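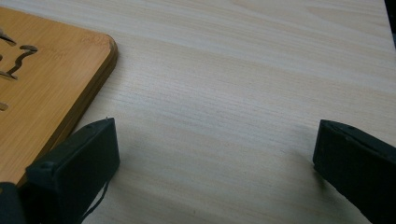

The Night Count

She had the kitchen station at Lovwood from six to midnight, and the quota was 70 clean takes. A clean take meant you picked the thing up, moved it, set it down and let go without bumping anything. If you bumped something, you pressed the red key and it didn't count.

The bamboo board was the item for November. Before that it had been mugs. She held the gripper by its handle, brought the two black fingers down over the edge of the board, squeezed, lifted, turned it a little, put it back on the table. Then she did it from the other side.

Londell paid by the take. The guidelines came from Tolentino and ran 5 pages. Don't rush. Don't do it the same way twice in a row. Don't correct yourself in midair unless you would do that at home. She had read that last line many times and still wasn't sure what she would do at home.

At nine she had 31. The man at the next station was folding napkins and swearing at them quietly.

"Do you think it gets the swearing?" she asked.

"There's no sound on these," he said.

She ate her sandwich in the hallway. A sheet was taped up by the coat hooks with the totals for the month. Station two had 557. Hers had 209, but she had started late and lost most of a week to a cold.

When she came back she tried picking the board up by one of the curled slots, one finger through the hole. It swung and hit the table. Red key. She tried again more slowly and it held. She set it down and looked at it for a while before starting the next one.

Her mother had a board like that, with a split in it, and always carried it flat against her chest with the onions still on top. There was no way to do that with a gripper. She thought about it anyway, and on the next take she lifted the board level and kept it close, as if there were something on it that could roll off. She set it down near the edge of the table and let go.

The counter went up by one. It was a quarter to ten. She moved the board back to the corner and opened the fingers again.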